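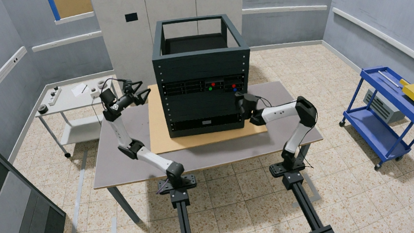
Workshop tips: recording button-press examples in simulation
Last updated February 10, 2025

These notes cover the rack task in the Plivmont workshop set: two arms, one open-frame rack, a front panel with four buttons. They assume you have the simulator running and can drive both arms from the leader handles. Installation is covered on the Irier setup page.

Before you start recording

Set the rack square on its board first, then bring the arms to the home pose. If you do it the other way around, the collision check flags the near arm and you have to reset twice.

Check the button order in the task file. The panel has a left pair, red and green, and a right pair, red above blue. Two buttons share a colour, so a label such as "press red" is useless to the learner. Write "left pair, red" or "right pair, red" every time. We threw out 103 episodes in September over this one point, and the labels could not be recovered from the joint logs.

Park the arm you are not using on its own side of the table with the fingers open. A parked arm that drifts between episodes teaches the policy that drift is part of the task.

Pressing

Approach the panel from the front, at button height, and stop short. Pause for half a second. Then go in straight. Curved approaches look natural when you are driving but they clip the neighbouring button about as often as they hit the right one, and the pairs are close together.

Press with one fingertip. Closing the gripper first gives a firmer contact but hides the button from the wrist view. Pick one style and keep it for the whole batch – mixed styles can be recorded, but tag them separately.

Contact in the simulator is stiffer than on the bench. If the rack jumps, your approach speed is too high. Drop the handle gain to 0.4 and try again. Don't raise the rack's mass to stop it moving. That was tried on an earlier version and the resulting policy leaned on the rack.

Back out along the same line you went in on. The episode ends when the gripper is clear of the panel, not when the button registers.

Varying the setup

A batch of identical episodes is worth very little. Change these between episodes, in small steps:

Rack position on the board, up to 30 mm either way
Rack rotation, up to five degrees
Start pose of the pressing arm
Light level and direction
Items on the side carts

The last one matters more than it seems. Tape, pens, power strips and the like should be shuffled or swapped so the learner doesn't use them as landmarks. Leave the wall rails and the cabinet alone unless the task file says otherwise; they are varied later by the Raju randomiser, and doing it twice gives odd textures.

Keep both arms in the rotation. Left-arm presses on the right pair are awkward but should make up a fair share of the set.

Batch size and naming

Record in batches of 21. It is one sitting for most people, and the upload tool splits anything longer. Name each batch with the task, the arm and the button, in that order, lower case, no spaces.

The target for the rack task is 3,000 accepted episodes. The current count is 1,853. Left-arm episodes are short, so please start there.

Keeping and discarding

Keep misses if you recovered inside the same episode. Mark them "recovery". They are the most useful thing in the set after clean presses.

Discard any episode where:

the cable passes through a link or the rack
the board slides on the table
the wrong button was pressed and released before you noticed
the handle lost connection, even briefly

Watch every episode once at double speed before uploading. The Jumumero viewer will do this from the batch folder without converting anything. If the playback stutters, turn off shadows in the viewer. The recording itself is unaffected.

Common faults

Gripper jitters at rest: recalibrate the leader handle. Warm handles drift, so repeat this after an hour of use.

Button registers with no contact: the collision mesh is out of date. Pull the latest task file and clear the cache.

Arm stops short of the lower blue button: elbow limit. Start from a lower home pose – pose C works for both arms.

Time stamps out of order: the recorder was started before the physics clock. Restart the simulator and discard the batch.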